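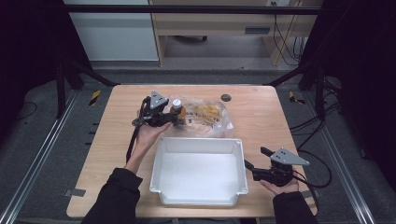 Pluvbridge is a mail-in service for unused household medicine. You order a kit, fill it at home and send it back, and we pass the contents on for disposal. Most people start by getting everything out of the cabinet and onto a table, where a shallow white tray helps keep small items together, and a little amber bottle with a white cap is the kind of thing that gets left until last. The questions below are the ones we get most often.

What can I send?
Tablets, capsules, creams, eye drops and liquids in closed bottles. Prescription and over-the-counter items can go in the same kit. Vitamins are fine too.

What can't I send?
Needles, inhalers, thermometers with mercury, and anything classed as a controlled substance. Your pharmacist can tell you if an item is controlled. Many pharmacies and police stations have a drop box for those.

Do I need to take pills out of their bottles?
No. Leave them where they are. If you want to save space you can tip tablets into a zip bag, but write the name of the medicine on it first. Keep liquids in their original bottles with the cap tight.

Should I remove my name from the label?
We suggest it. Black marker works on paper labels. On glossy ones the ink rubs off, so peel them or cover them with tape.

How much fits in a kit?
The standard kit holds up to 3 pounds. The large kit holds 5 and costs a little more to mail. Please don't tape two boxes together – the return label only covers one.

How long does it take?
Kits go out from our Flistley office and usually arrive within a week. Returns go to the Durnberg site. You will get an email when your box is checked in, which can take longer in January, when a lot of people clear out their cabinets.

Can I get something back after I mail it?
No. Once a box is sealed it is not opened for returns. Check it twice before you close it.

Is there a cost?
Residents of Flistley get one free kit a year. Everyone else pays for the kit and the postage at checkout.

Can a clinic or care home use the service?
Not with the household kit. Write to Rekha Mittal at the Flistley office and she will send the form for larger accounts.

My kit arrived damaged. What now?
Don't use it. Email us your order number and we will mail a new one. You can recycle the old carton.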